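Filed under: Home & Hearth, Grumbles
4 min read

The plate people would like a word

My brother-in-law Fergus Moffat has been reading about plate size again, and now he wants us all to eat off smaller ones. The theory goes that a big dinner plate fools you into serving yourself more, and a little one fools you into serving less, and so the whole business of portion control comes down to crockery. He told me this over dinner in May while reaching for seconds.

I've heard this one before. It comes around every few years, usually with a drawing of two black circles, one with a wide ring around it and one with a narrow ring, and you're meant to gasp because they're the same size. Fine. I gasped the first time. What I've never been able to work out is how you get from a drawing of circles to a grown man eating fewer potatoes.

So I tried it. I bought a set of small plates from Kerr, the homewares shop near the station, and for 27 days I ate my dinner off them. I kept a notebook, and I'm aware this proves nothing to anyone but me. I also kept cooking the same amount, and I suspect that's where it fell over. If there's a pot of stew on the stove and your plate is small, you walk back to the stove. I did a fair bit of walking. Maybe that's the exercise component.

Then there's the colour business. According to Fergus, food that matches the plate disappears into it and you pile on more, so you want contrast. White plate for spaghetti bolognese, dark plate for rice. A website he sent me goes further and says cool colours put you off your food altogether, and recommends blue or purple. It was selling blue and purple plates.

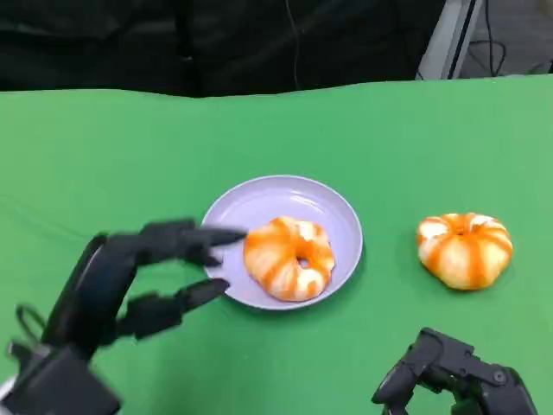
Pale lavender. Your appetite's mileage may vary.

I'd like to know what these colours are supposed to be doing. The usual line is that there's no blue food in nature, so our ancestors learned to avoid it. I've eaten blueberries my whole life without an ancestor stepping in. And plenty of people grew up with blue willow pattern on the table and cleaned their plates every night, because they were told to.

The part that really gets up my nose is the price. Baver makes a "mindful" dinner set with a painted line showing where your vegetables should stop. Stikberg has a bowl with a raised bump in the middle, so it looks full when it isn't. I don't mind being tricked, but I'd rather not pay for the privilege and then wash it up. A saucer does the same job and I already own those.

To be fair to Fergus (I'm told I should try), he does say he feels better. He's also started walking to work and given up his afternoon biscuits, and I know which of those I'd put my money on. When I said so he told me the plates had given him the right frame of mind. You can't argue with a frame of mind — I've tried.

I'm keeping the small plates. They fit the dishwasher better than the old ones and they're a good size for toast. The big ones have come back out for dinner, and I weigh what I weighed before.

If you've had better luck, the comments are open, but please don't send me the circles.

Recent posts
Does anyone need a salad spinner?
The Carari knife block, 3 years on
Why I stopped believing in detox tea
10,000 steps, or was 2000 enough?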